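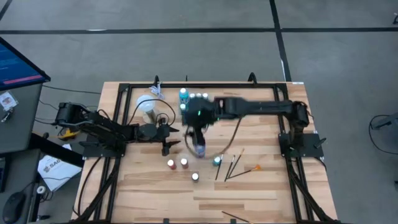 Main page | Contents | Grippers | Arms | Recent changes

Darnier paint bench

By Noreen Mac Giolla, 25th September

The Darnier paint bench is a two-arm gripper test developed at the Grenutura workshop in Villanueva. It compares parallel grippers on a job that sounds easy and is wonderfully hard: picking up small paint bottles and thin brushes from a butcher-block tabletop.

The arms are mounted on opposite sides of the table, so either one can reach the middle. A bottle asks for a wide opening and a gentle squeeze, while a brush lying flat leaves the fingertips almost no room underneath!

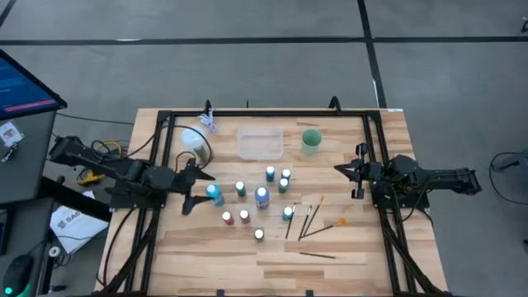 The left gripper open toward a teal-blue bottle, with ten bottles and five brushes set out.

The first series ran to 1,349 attempts, 823 of them with pointed fingers. Each attempt is limited to 70 seconds. Pointed tips did especially well on brush handles, and the flat Gruviritz pads held the larger bottles more steadily. A second series, planned for October, will keep the same arms and change only the controller.

Related articles
Parallel gripper
Gruviritz finger pads
Two-arm handover
Wrist cable routing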